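Category: Cells & Maintenance > Simulation
September | By Karla Tovar
Print this page | E-mail this page

Setting up the Morik kitchen cell

The Morik cell is a simulated two-hand workstation built around a sink and drainboard. It gets a setup check before every batch of 300 episodes. These renders are from the current build, Pikar 23.

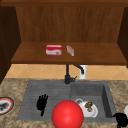

Hand pose is reset first. Both wrists return to their stored home values, and the joint offsets are compared with the log from the last batch. Any offset outside tolerance stops the check. Episode 741 failed on a stale wrist offset, and the loader now rejects old calibration files.
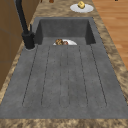 Render: Matubbar Simulation Desk

Sink geometry is checked with the hands out of view. The three drainboard channels have their own collision mesh, separate from the basin. If the two meshes overlap at the lip, a plate placed in the basin will jitter. Run 900 physics steps with no commands sent and read the plate's drift.

Shelf objects are loaded last. Each one is dropped from a small height and must settle before its pose is saved.
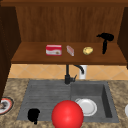

Dilruba Munshi writes that on the Brornum cell she saves poses only after a second settle pass, as thin items can still creep after the first. She also keeps friction values in a separate file, so a mesh update does not overwrite them.

Filed under: hand calibration, collision meshes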